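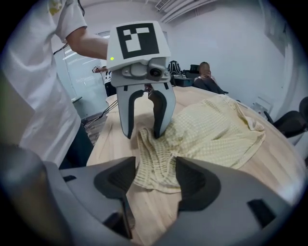
*Slide 1: One jaw on the fabric, the other just above it.*

**Slide 1 - opening (leave it up while people sit down)**

Good afternoon. Speak slowly here, the room in Lamthorpe has an echo. My subject is hotel linen, and why it wears out sooner than we expect. I worked for 9 years in the laundry of the Zusura guesthouse, so most of what I say comes from there.

**Slide 2 - where the wear comes from**

- Ask first: who has thrown away a sheet this month?
- Guests do some damage, but much of it was ours. We filled the drums too full and we dried too long.
- Explain overdrying. The cotton becomes stiff, then it breaks at the fold line.
- Pause for the hem story. Keep it short!

**Slide 3 - the count**

In November we counted 575 flat sheets. Of these, 228 had damage at the hem or at the corners. Let them read the table before I continue.

Say clearly that this is one house only. I don't want anybody to take the number home as a rule.

**Slide 4 - what we changed**

- Wash at 60 degrees, with less detergent than before.
- Shorter drying, and the sheets rest on the shelf before they go back to a bed.
- Small tears go in the mending basket on Sunday. We used to wait until the basket was full.

If there is time, mention the Murero supplier and the heavier weave. It irons badly, and the staff complained about this with good reason.

**Slide 5 - questions**

Somebody will ask about polyester blends. Answer: we tried them only for pillowcases, so I can't compare for sheets.

Handouts are on the table by the door.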